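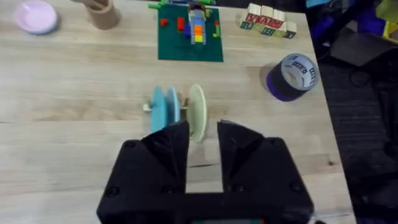

Pale boards, a few dark knots.

Blog > Plideten > Housing
Last updated: April

Plideten council has announced that its landlord scheme "reduced homelessness applications". I have read the report twice, and I still can't find the bit where it shows that.

What it shows is that applications went down after the scheme started. The same month, the council moved the whole process on to a website run by Sarkex and shut the desk on Tello Street. If you make a form harder to reach, fewer people fill it in. The waiting list, meanwhile, stands at 1,209, and the report gives that figure in a footnote.
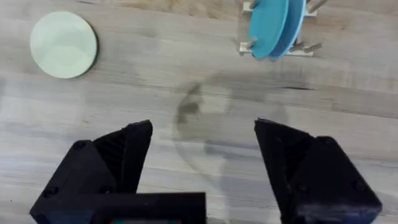

No. 135

Landlords get £185 a month for each flat they take part with. I asked the housing office how many of those flats were already let to tenants on the list. The answer was that the data is not held in that form. Well, hold it in that form, then. 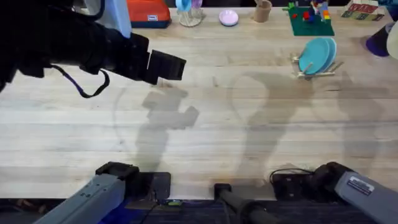

The money is being renewed for another year on the strength of all this, and Jukar is going to copy it. Look at the grey shadow on the planks there, under the black fingers. It has the same blocky shape as what's hanging over it, only stretched, and that is how I expect the Jukar version to look next to ours. There'll be a report on that too, I suppose.
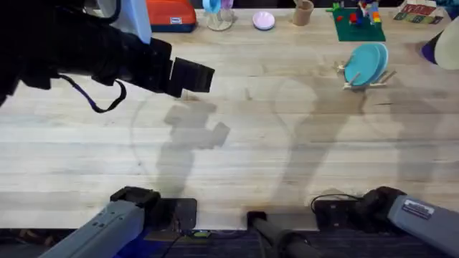
A reader commented that I was being unfair, that 4 families on her stairwell were housed last winter and "they don't care which column they're in". Fair enough. I'm glad they've got homes. I would still like to know whether the £185 did it, and I don't think the council knows either.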